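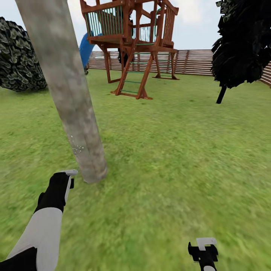 Figure 1. The garden world from the robot's own camera, with the left gripper near the tree trunk and the right one over the grass.

Two controllers and one very large lawn: my project report
Catalina Huenchumán

I'll start with the question, as my supervisor Manuela Messina kept sending me back to it. If you have a two-armed robot in a simulator and a person driving it, does it matter much what the person is holding? I thought the answer would be an easy yes. I'd used the Sastov handsets for a whole term and loved them, and I more or less expected to write a report saying so.

The other contender was Inon, a pair of small jointed arms that sit on the desk. You move those and the robot's arms copy them, joint for joint. With Sastov you hold a handset in each hand and the software works out what the elbows should do. Both have a trigger for each gripper. The grippers themselves (black, with white finger tips) stayed the same all the way through, so that any difference would come from the controls.

Why a garden? Mostly because Yi-an Yoo had already built one! It has a play tower with a blue slide, a fence along the back and masses of grass, and I wanted somewhere with a bit of distance in it. My first try was in a plain grey room and everybody found it hard to tell how far away anything was. The trunk turned out to be a really handy thing to aim at, being big and close.

The task was simple. Starting from the same pose, bring the left finger tip to the base of the trunk, touch it, back off, then do the same with the right hand. The right side is nastier, since there's only lawn ahead of that gripper at the start and you have to bring it across. We logged the time, the path of each finger tip and any moment when the two arms bumped each other.

I had seven drivers, five of them completely new to this. Everyone did both controllers, and half the group (well, nearly half, seven being an awkward number) began with Inon. After I threw away the runs where the logger had stopped early, I was left with 1,709 usable touches. That's more than I ever want to plot again.

So, what did we find? For the left hand, Sastov was quicker for nearly everyone. People picked up the handsets and just went for it. But the paths were wobbly near the end, with lots of little pokes and corrections in the last stretch before the bark. Inon was slower to get going and much steadier close in. Aiman Krishnan, who had never driven anything before, drew almost the same curve on every Inon run, and I've put his plots in the appendix because they're so lovely.

The right hand was where my favourite came unstuck. With Sastov, the software sometimes picked an elbow position that put the right forearm straight through the space the left one was using, and people couldn't feel it coming. There were bumps, and a fair amount of swearing. With Inon you can see your own two desk arms about to clash, so you stop. Ertuğrul Gündoğdu said it was like the difference between parking a car and phoning somebody to park it for you.

One thing went properly wrong. In March I found that the Sastov link had a delay of up to a fifth of a second whenever the tree shadows were switched on, and Inon, running on the other machine, didn't. I redid all of those runs with shadows off for both. It cost me a good chunk of my writing time, but the old numbers weren't fair and I couldn't leave them in.

There are gaps. Touching a trunk isn't the same as holding something, and the triggers hardly got used at all. I'd have liked a task on the ladder, say closing a gripper on one of the green rungs, but the collision shapes on the tower were too rough for that and I ran out of time to fix them. I also only tried one camera view, looking out over both arms, and several drivers asked for a second one from the side.

If I were choosing a controller for next year's group, I'd give them Inon for anything with both arms working close together and keep Sastov for quick one-handed reaching. Yi-an is redoing the tower's collision shapes now, and the scripts and logs are in the shared project folder under "garden".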